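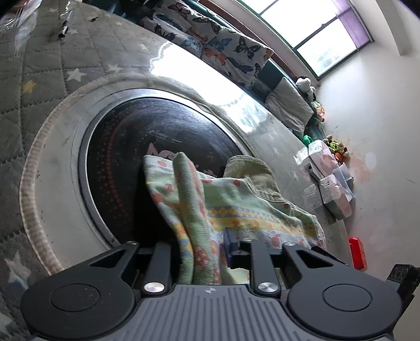

Household Skills, Unit 5: Washing towels and kitchen cloths
Altholm Adult Learning - course handout

Last updated: April

Read this before the Thursday session. We will use the two front loaders in the utility room at the Jenditz Road building, and you will each sort, load and run a wash. Bring a small bag of towels or cloths from home. Dirty ones are best.

1. Sorting

Most people sort by colour and stop there. For towels and cloths you should also sort by what they have been used for. Floor cloths and anything used on the toilet or the bin go in a wash of their own. Tea towels and dishcloths can go together. Hand towels and bath towels can go with bed linen if the label temperatures match.

Then look at colour. A patterned towel should go with whatever matches its background. A pale green towel with orange-red flowers on it counts as a light coloured item, even though the flowers are strong. An olive-green cloth is darker, and if it is new it may give off some dye. Once it has been washed several times and has started to fade, the two can usually share a 40 degree wash. If you are not sure, wet a corner of the darker cloth, press it hard on a piece of white kitchen paper and look for colour.

Check hems and seams while you sort. A loose thread can wind itself round other items. Trim it, or put the cloth in a net bag.

2. Before you load

Look in the drum. Socks and small cloths get left at the back and are easy to miss against a dark interior. Put your hand in and feel right round.

Wipe the door seal. This is the soft ring between the door and the drum, and on most machines it folds back on itself. Hair, grit and fluff collect there, and the outer edge gets grubby too, particularly where the surround is ribbed. Use a damp cloth with a drop of washing-up liquid and go round the whole ring, paying attention to the bottom. Dry it afterwards.

The front panel can be wiped at the same time. Smudges on a glossy panel show up most when there is a window opposite.

3. Loading

- Shake each item out first.
- Put items in one at a time, pushing each to the back of the drum. It is normal for a towel to bunch up as it goes through the opening.
- Put large and small pieces in alternately.
- Fill the drum to 80 per cent at most. You should be able to get your hand in above the load.
- Check that no corner or hem is hanging over the rim before you shut the door. A trapped corner can cause a leak and will wear the seal.

A single heavy bath towel should not be washed alone. It goes to one side of the drum and the machine may refuse to spin - add a couple of smaller towels to balance it.

4. Detergent and temperature

Tea towels and dishcloths: 60 degrees if the label allows, powder, no softener.
Hand and bath towels: 40 degrees for ordinary use, 60 if someone in the house has been ill.
Floor cloths: 60 degrees, separate wash.

Softener leaves a coating on the fibres and towels take up less water as a result. We do not use it in this unit. For the difference between powder and liquid, see the Urrutia booklet, page 6.

5. Afterwards

Take the load out as soon as the programme ends. Shake each towel hard and hang it by the short edge. Leave the machine door and the detergent drawer open so that they can dry.

Homework

Look at the labels on five items from your own laundry and write down the symbols. Clean the door seal on your own machine, or on the one you use at the launderette if they do not mind, and make a note of what you found in it. Bring both to the next session, where we start Unit 6, stains.

This site uses cookies to remember your settings. Accept / Manage preferences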